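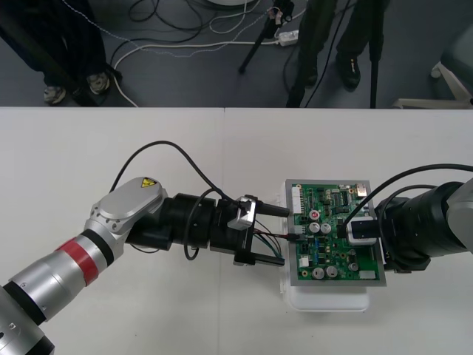 A green circuit board on its white plastic base.

Makelville Kerbside Finds, data card
Last updated Aug 6, 2024

What it is

A table of household items left on the nature strip in Makelville and two neighbouring suburbs, Loselik and Ham, during the council hard rubbish fortnight each February. It has 2000 rows. Every row is one item, written down by someone walking past it, in whatever light there was.

The first collection was 2022. Earlier years exist in an exercise book and can stay there.

Files

finds.csv: the table
streets.csv: street names, with the spelling the council uses and the spelling on the sign
categories.txt: 127 categories, which is too many, and we know

Columns

id: a whole number. Gaps are deletions, mostly duplicate mattresses.
suburb: Makelville, Loselik or Ham. Residents of Vondside Estate insist they are a suburb. They are filed under Ham.
street: no house numbers, ever. Please don't ask for them.
category: from categories.txt. "Electronics, insides of" is separate from "electronics" after a long argument that the second group lost.
condition: good, fair, poor or couch. Couches have their own value because every couch was being marked poor on principle.
note: free text, up to 100 characters. Spelling has been left alone. So has the tone.

Known problems

Loselik is under-recorded. It's hilly.

Treadmills may appear more than once, as they tend to migrate between driveways over the fortnight. Matching them up was tried and abandoned.

The colour of an item is only in the note, if anyone bothered. "Beige" covers a lot of ground.

Items gone by the second walk are not marked as gone. You can't work out from this table what gets taken, though people keep trying with the barbecues.

Using it

Fine for teaching, maps, and settling bets about which suburb throws out more exercise bikes. Not fine for valuing anybody's neighbourhood. If you publish something from it, cite it as Makelville Kerbside Finds and give the update date.

Corrections

Send the id and the corrected value. Corrections to categories.txt are read at the end of each February, in a bad mood. Requests to make Vondside a suburb should go to the council.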